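24/12/2023

Quick entry before I lock up, because if I leave it until after the holiday I will forget half of it (again). Natural dye log, madder pots, Zuststead workshop.

So the big one first. The Talavera madder is stronger than the old Wendham stuff, by a lot. I used the same weight of ground root for the same weight of yarn and the Talavera skeins came out a proper brick red, while the Wendham skeins are sitting somewhere near salmon. I like the salmon! But it is not what we promised for the Gullutance blankets, so the Wendham root is going on the shelf for pinks and peaches from now on. Please don't mix the two jars. They look the same once they're ground.

Mordant was alum for everything, overnight soak, no cream of tartar this time. I meant to add it and got distracted by the phone. Doesn't seem to have hurt the red any, though the wool feels a bit less soft than the June batch. Could be the alum, could be that I rinsed in a hurry. I'd like to run that again with and without before blaming anybody's chemistry.

Temperature: I kept the pots low and slow and pulled them whenever they got close to a simmer. Pot 3 got away from me while I was winding skeins and went good and hot for a while, and sure enough those are the brown ones. Madder goes brown when you cook it, I know this, I have written it in this notebook before. Skeins from that pot are tagged with the green string. They'd make a nice border if somebody wants them.

Total for the day was 27 skeins through the pots, 4 of them brown. I also threw in the cotton tape as a test and it barely took any color. It wasn't scoured properly, so that's a do-over with soda ash and a long boil. The linen offcuts did better than I expected and have a sort of dusty coral thing going on. I cut a strip from each and stapled them onto the sample card, which is in the drawer with the pH papers.

Second bath on the leftover liquor: still plenty in there. I ran a few small skeins for almost 3 hours and got a soft apricot, really pretty, and I'm tempted to do a whole order in it. Saved the rest in the lidded bucket under the stairs. It'll probably grow something. If it smells like bread it's fine, if it smells like anything worse pour it out.
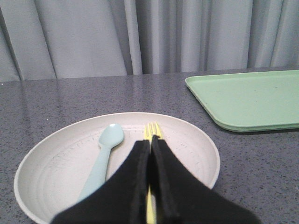 Gray curtain and speckled countertop, 24th.

Things for next time:
Order more alum, we're down to the bottom of the tub.
Scour the cotton the day before, and do it for real.
Try a pinch of chalk in the Talavera pot. Our water is so soft that I suspect there's more red hiding in that root than I'm getting out of it.
Lightfast test: strips go in the south window, half covered with card. Check after 13 days and write it down here, on this page, and not on the back of an envelope.
Find the other thermometer. The one I have reads low, I'm almost sure of it, and that may be part of the pot 3 story.

Skeins are on the drying rack, don't move them until they've stopped dripping.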